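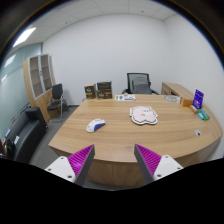
Week 4 handout: collecting demonstrations with the hand-held gripper

Okay, so last week was all slides and I could see a few of you drifting off by the end. This week you get to pick things up! I've written these notes the way I'd say them out loud, so read them before the prac and bring the page with you.

First, the idea. We want a policy that takes in what the gripper sees and puts out where the gripper should go next. We don't write rules for that. We show it the job, over and over, done by a person holding the tool, and it learns to copy. Everything it knows about desks and mice and mats will come from what you lot record, so if your examples are sloppy the policy will be sloppy too (and it will be sloppy in your exact style, which is a bit confronting to watch).

The task is called mouse-to-mat. Pick up the computer mouse from the desk, carry it across, set it down on the pink cloud-shaped mat and let go. One go at that is one episode. Start with the fingers open wide, well back from the mouse, with both the mouse and the mat in view. Finish with the fingers open again and clear of the mouse. Please don't skip the finish. Last year's Prorkar set had heaps of episodes that stopped the moment the mouse touched down, and the policy we trained on them would put the mouse down beautifully and then never let go of it.

Each pair records 12 episodes per layout, and there are 10 layouts on the sheet. A layout just means where the mouse starts and which way it points. A diagonal start is harder than it looks, because you have to turn your wrist to bring the pads in flat on the two long sides. If you come in crooked the ribs catch one side first and the mouse spins. Go slower than feels natural. Slower again, probably.

Things people ask me every year:

Do I tidy the desk first? No. Leave the cards and boxes where they are, and the purple-blue sign too. A policy that has only ever seen a bare desk gets thrown by a bit of clutter, and I'd like ours to cope with an ordinary office. Same goes for the chair behind the desk. You can move it between layouts if you like, just not in the middle of an episode.

What if I stuff one up? Depends how. If you fumble the grasp, back off and get it on the second try, keep it and tag it "recovery". Those are gold, and we never have enough of them. If you drop the mouse on the floor, or somebody's arm swings through the view, bin it and go again.

Can I use my other hand? Only between episodes, to reset. A stray hand nudging the mat straight will end up in the training data, and the policy can't tell that the hand wasn't part of the plan.

Do we swap over? Yes, after every layout. People have very different habits (some swoop, some creep) and we want the mix. Write down who held the tool for which episodes so we can look at this properly in November.

Now the boring bit, naming and upload. Episodes go in the Raselar folder under your pair number, then layout, then episode. Check that each recording opens before you leave the room. Of the 1,036 episodes we took in the Devuvholm round, 132 had to be thrown out, mostly for early stops and bad start positions. It took me ages to go through them and I'd rather spend that time helping you with your reports.

One more on lighting. Leave the ceiling light as you find it at the start of your session. If the colour of the room changes halfway through a layout, make a note and carry on. We'll want some variety between sessions anyway, but I need to know where it came from.

For the write-up, pick two of your own episodes, one you're proud of and one you aren't, and tell me in a page what a learner would pick up from each. Think about the path you took to the mouse, where you slowed down, when you closed and when you opened. Then have a go at the Sandberg reading on how errors build up when a copied behaviour drifts away from its examples. It's dense in the middle, so skim the proofs and spend your time on the figures.

Write-up is due 20/08/2026, through the usual page. Wear sleeves you can push up!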